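Plosville branch library, workroom and back hall walk-through, August

Notes are longer than the form allows for, so I've typed them up properly this time. Anything unchecked needs a follow-up before the fall programs start. Thank you to everyone who moved their carts and coats without being asked (it made the hall so much easier to get down!).

## Exits and hallways

- [x] Back door opens fully and latches on its own
- [x] Exit sign lit at both ends of the hall
- [ ] Hall clear to full width

*Comment:* Much better than last time, but the book sale boxes are creeping out again by the drinking fountain. I know there's nowhere lovely to put them. Could we try the space under the stairs for the paperbacks and keep only the hardcovers in the hall closet? The closet takes four stacks comfortably if the folding chairs go in first.

## Electrical

- [x] Outlet covers in place
- [ ] No extension cords used as permanent wiring
- [x] Panel door closes, labels readable

*Comment:* The laminator is still running off the orange cord, and the cord still goes under the mat. Please move the laminator to the counter by the window, where there's a perfectly good outlet that only the radio is using. The Kurnitz space heater can go home for the summer, or for good, whichever its owner likes. Personal heaters were never on the approved list, and I'd feel happier with it gone before the first cold morning tempts anybody.

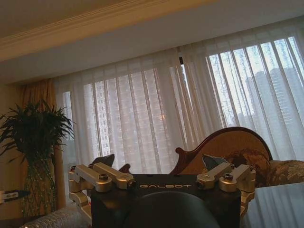
*Galbot name on the black housing, metal arms on either side.*

## Fire extinguishers and alarms

- [x] Hall extinguisher charged, pin and seal in place
- [x] Workroom extinguisher charged
- [ ] Both tags signed

*Comment:* Resach came out and serviced the pair of them, but the workroom tag was left blank on the back. I've left a message asking them to stop by and sign it. The smoke alarm outside the staff restroom chirped the whole time I was there, so that one wants a new battery. We have 3 in the supply drawer, behind the tape.

## Shelving, ladders and lifting

- [x] Tall shelving anchored to wall
- [x] Step stool feet in good shape
- [ ] Heavy items stored between knee and shoulder

*Comment:* The bound newspapers are back on the top shelf, and they weigh a ton. I'd love to see them down on shelf 5, swapped with the holiday decorations, which are mostly tissue paper and won't hurt a soul if they tumble. The Vukčević ladder has a loose rivet on the second rung. I've taped a note to it, so please use the step stool until it's been looked at.

## First aid

- [x] Kit on the wall and easy to reach
- [ ] Kit fully stocked

*Comment:* Almost out of small bandages (story hour, I suspect), and the burn gel is past its date. Cold packs are fine. New supplies can go on the regular office order.

Next look: the extension cord and the hall boxes first, then the tags.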